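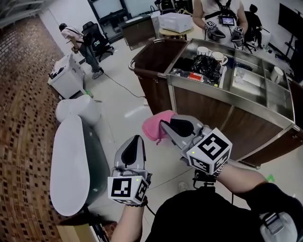 Hrvoje Živković
Research engineer and corresponding author, Pretham Manipulation Group

3. Data Collection

3.1 Choice of task

We wanted a task that every operator already knew how to do and that no operator had ever thought about. Tidying a service cart met both conditions. The cart also has compartments, so most of the interesting decisions concern what goes where, and it has side panels tall enough to hide an object from a head-mounted view at the moment the policy would most like to see it. Earlier pilots on a bare tabletop gave us beautiful trajectories and a policy that was helpless in the presence of an edge.

Each episode starts from a card drawn by the operator, which names a subset of objects and an instruction of deliberately poor quality ("sort out the mugs", "give it a wipe"). We had first written precise instructions. Operators followed them precisely, and the resulting dataset, internally called Osei-0, had the variety of a metronome. It is not released and we would be grateful if colleagues who have a copy would stop citing it.

3.2 Apparatus

Operators work with a pair of hand-held grippers and no robot. Each gripper carries a rigid cube printed with fiducial markers, from which its six-degree-of-freedom pose is recovered in the head camera's coordinate system. Figure 1 shows the operator's view during a cart episode, with a pink cloth clamped in the right gripper and the left one open to the task of being somewhere useful. A second operator stands across the cart with a similar pair. The cart holds mugs, a crumpled black plastic bag and a small red box among other things.

Figure 1. Cart tidying from the head camera of one operator. Marker cubes are mounted on the grippers; three white mugs are visible in the cart.

We considered external motion capture and rejected it on grounds of cost and temperament. Marker cubes have one well-known weakness: at least one face must be visible and sharp. Reaching deep into a compartment tends to defeat the first requirement and enthusiasm defeats the second. Tracking gaps shorter than 5 frames are interpolated. Longer gaps end the usable portion of the episode, a rule the operators regarded as unsporting.

3.3 Operators and sessions

The corpus was collected by 28 operators, none of them authors. (The authors' own demonstrations were recorded in April, reviewed, and set aside for reasons of quality.) Operators received a short practice period, which ended when they could move a mug between compartments twice without a tracking gap. A few managed this immediately. Several were slower and went on to produce our cleanest data, so practice time should not be read as a measure of anything.

Sessions ran in shared space with ordinary foot traffic. People sat, bent over, wandered past and held conversations at the far side of the room. We made no attempt to clear the background. A policy that only works in a cleared room can be sold to anyone who owns one, and we do not.

3.4 Filtering and labelling

We kept 104 hours of demonstrations after filtering. Episodes were discarded if an object left the reachable area, if the operator used an elbow, or if the two annotators could not agree on what had been attempted. The last category was the largest. Cloth episodes account for most of it: wiping, folding and simply putting the cloth down share a long common prefix, and some operators appear to have chosen among them fairly late.

Annotation was done in Stastard, our in-house labelling tool, whose colour scheme has been criticized elsewhere. Segment boundaries were placed at gripper closure and release. For cloth we also labelled the first contact with a surface, after finding that policies trained without this boundary learned to wipe the air about a hand's width over the cart, very thoroughly.

A held-out set of 48 episodes uses a cart layout that never occurs in training. We call it the Lunmont split, after the building where the second cart lives. Results on this split are reported separately in Section 5, and readers who prefer to remain cheerful may wish to begin with Section 4.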